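Visit report: Basthorpe refurbishing shop, open day

The open day ran on a Tuesday in August, doors at 9:30. Thirty of us were split into groups of 7 or 8. Mine was led by Yaryna Zakharchenko, who runs the desktop line. Laptops and monitors are handled by Vedel in another building and were not part of the tour.

Basthorpe takes in office towers, strips them, tests the parts and rebuilds to order. The week before our visit the line closed 173 units. Parts for each unit are set out on a gray fixture tray next to the case, each type with its own pocket, slot or pair of blocks.
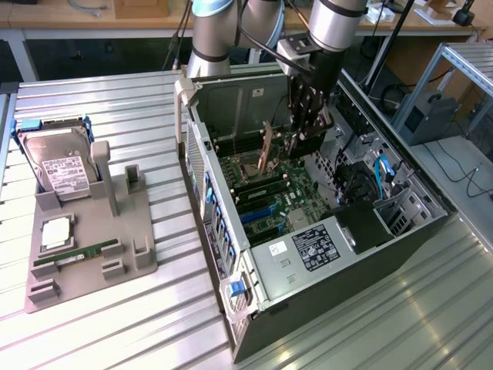

Fixture tray with drive, processor and memory module, next to an open tower.

Zakharchenko prefers the tray to the foam inserts used previously. A missing part shows as an empty holder, and the build sheet can be checked against it without handling anything. The tables are ribbed aluminum profile, so fixtures can be shifted when a different case size comes in. Towers are laid flat with the side panel off.

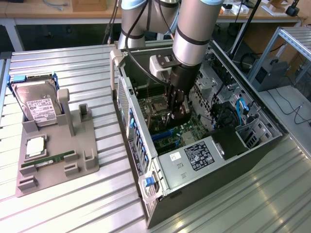
Cable routing got the longest discussion. Severyn Kushnir asked whether power leads are tied before or after the drives go in. The answer was after, with one exception for Grelleck orders, where the customer specifies the tie points. Power supplies are load tested on a separate bench that we did not get to see.

The second half covered practice boards. These are flat gray plastic plates with a socket frame, slot connectors and a holder for a drive caddy, used for learning part placement.
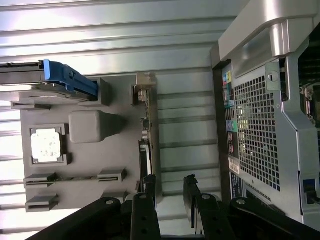

New staff spend their first two shifts on the boards before they are given customer units. Tiziana Dal Bello asked about wear on the slot clips. Replacements are ordered from Ostapchuk in small batches, and lead time is the main complaint.

Handouts: tray drawing, blank build sheet. Antonina Kuzmenko has the spare copies.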